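Home | Games | About | Press | Basket

About Wullby

Wullby makes small games for phones and has done since Yi-an Choo and Nana Owusu left sensible jobs in October to finish a puzzle about drainage. It sold 801 copies, 10 of them to relatives. We still think the pipes were good.

The second game, Mirotero, did rather better. You run a night ferry, the passengers complain, and the fog is drawn by hand by Eliécer Muñoz, who would like it known that fog takes ages. Dae-han Ok writes the music and answers the support emails, often in the same mood.

We don't do loot boxes, daily streaks or a currency shaped like a gem. You pay once and the game is yours. Our accountant has views on this.

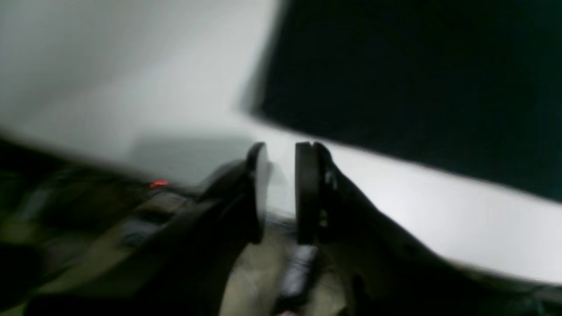 Our next game is Homeck, a two-thumb climbing game with 400 ledges and one very poor rope. You hold the left side of the screen for one hand and the right side for the other, and letting go of both is as bad as it sounds. Think of two blunt black fingers standing upright with a narrow gap between them, and you have the controls. Uthai Hemmin is testing it and has fallen off 1147 times, by his own tally.

Press and complaints: use the form.

Shares: 10

3 comments

ferrygoblin: Is Mirotero ever coming to tablets?

Han: Bought the drainage one. Stuck on the second culvert.

mossy_p: More fog please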